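Stone Countertops and Sealers: Frequently Asked Questions
Answered by Soledad Fuentealba
Last revised in June

Does my stone countertop need to be sealed every year?

Maybe, but be suspicious of anyone who says so before looking at it. Stones vary a lot. Some dense granites hardly take sealer at all, and many engineered quartz tops don't need it. The yearly schedule suits the people who sell the bottles.

How do I find out for myself?

Put a spoonful of water on a clean, dry spot and leave it for 20 minutes. Wipe it up. If the stone has gone darker, water is getting in and a sealer may help. If it looks the same, keep your money. Try more than one spot, including the part by the sink.

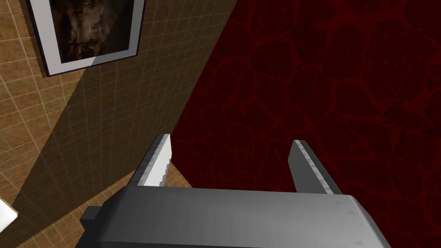
Open gripper seen from above. Computer rendering.

The store offered me a "lifetime" protection plan. Is it worth it?

I have yet to read one I would sign. A reader sent me the Kanumov plan she was quoted, at $1,715 for one kitchen. It left out heat damage, chips, cracks, etching and anything caused by "improper cleaning," a phrase it never explained. Ask whose lifetime it is, too. In her copy it ended when the house was sold.

What is etching, and won't a sealer stop it?

Etching is the dull mark that lemon juice, vinegar or wine leaves on marble and other acid-sensitive stones. The acid eats at the surface itself. An ordinary sealer soaks in and slows down stains, so it does very little here. Plenty of labels are vague on this point – I doubt that's an accident.
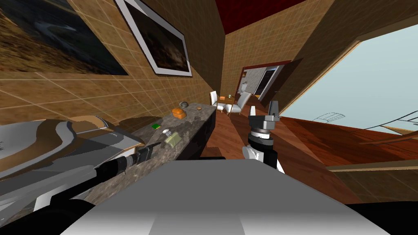
Wipe up spills quickly and use a cutting board for citrus. If you already have etch marks on a polished top, light ones can often be buffed out. Deep ones are a job for a stone shop, and you should get the price in writing first.

Is the expensive sealer better than the cheap one?

I put Rikgate and Grigaitė on two halves of the same slab and couldn't tell them apart afterward. One slab proves very little, I know. It's still one more than the salesman had.

Can I set a hot pan on it?

People do. I wouldn't. "Heat resistant" has no number attached in most brochures, and sudden heat can crack stone or scorch the resin in quartz. Use a trivet.

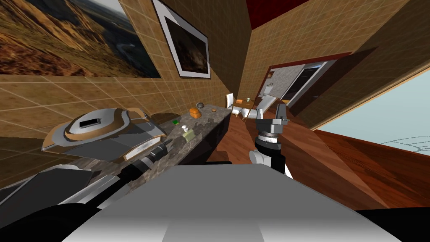

Issue 4, page 20

What should I clean it with?

Warm water, a little dish soap, a soft cloth. Rinse and dry. The Roltano "stone-safe daily spray" lists water, a mild soap and fragrance, so you are paying for the fragrance. Skip vinegar, whatever you saw online.

My installer says using my own sealer voids the warranty. Can he do that?

Ask him to show you the line. If he can't find it, you have your answer for now. If he can, read what comes before and after it and keep a copy.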